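Der Greifer gehört an den Anfang der Planung

Wer einen Arbeitsplatz für Handhabungsversuche aufbaut, redet zuerst über Kameras und Controller. Der Greifer kommt zum Schluss, meist aus dem Drucker und nach einer Vorlage, die gerade zur Hand war. Ich halte das für die falsche Reihenfolge.

Naima Metwally und ich haben im März zwei Fingerformen verglichen, die flachen Backen von Iklow und die gewölbten von Fekus. Pro Form waren es 500 Griffe, alle von Hand geführt. Bei Dosen und Schachteln lagen beide gleichauf. Bei Tuben gingen die Ergebnisse auseinander – und Tuben stehen nun einmal in jedem Badezimmer.

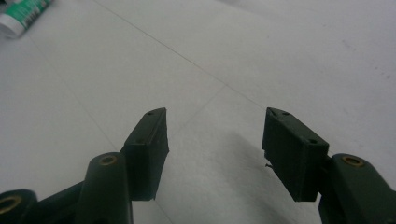
Zahnpasta und ein durchsichtiger Sortierkasten, gegriffen wird mit beiden Händen.

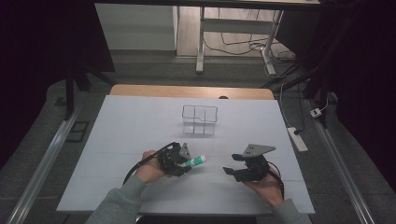
Eine Tube gibt nach und dreht sich, wenn die Backen sie außerhalb der Mitte fassen. Mit den gewölbten Fingern gingen uns 65 Griffe daneben, mit den flachen deutlich weniger. Eine bessere Kamera hätte daran nichts geändert.

Mahmoud Bensaid hält dagegen, ein guter Regler gleiche schlechte Finger aus. Das mag für einen schnellen Arm mit Kraftmessung stimmen. Die meisten Labore haben so etwas nicht, und ein Satz Finger kostet wenig. Man sollte drei oder vier Formen drucken und sie an den eigenen Gegenständen prüfen, bevor der Arm bestellt wird.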